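Research | Robotics

Bedrooms are difficult places for robots. Cloth has no fixed shape, patterns repeat, and one blanket can hide the edge of the next. A group at Skerstead led by Archana Pant has spent the past year testing whether demonstrations recorded in such rooms can replace those recorded on a robot arm in the lab.

The method uses a hand-held gripper with two fingers. An operator carries it through a household task, and the recordings are used to train a policy, which is then transferred to a fixed arm. No arm is needed during collection. The group gathered 533 demonstrations of folding, lifting and moving bedding, then held back 40 for validation.

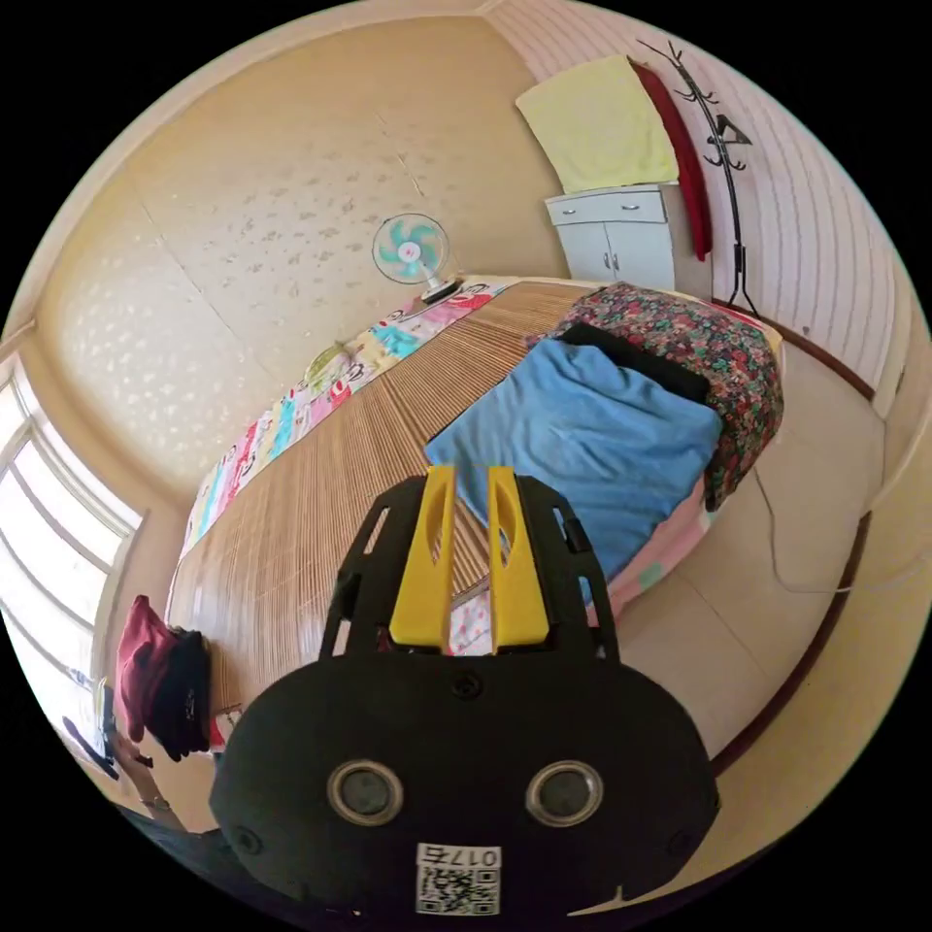
The hand-held gripper, with its yellow fingers, at a bed covered by a woven bamboo mat. A folded light blue blanket lies on the right.

Pant's main result concerns variety. A policy trained on 200 demonstrations drawn from many homes outperformed one trained on the full set from a single home when both were tested on unfamiliar bedding. The gap was widest for patterned quilts, where the single-home policy often closed its fingers short of the fabric edge.

Training was repeated with 3 random seeds, and the ranking did not change. Adding further demonstrations from the same room gave little improvement once the basic grasp had been learned.

Thin sheets remain a weak point. The policy tends to pick up two layers at once, and it has no reliable way of detecting the error from vision alone. Pant intends to add a measure of finger force to the recordings, with collection due to restart in September.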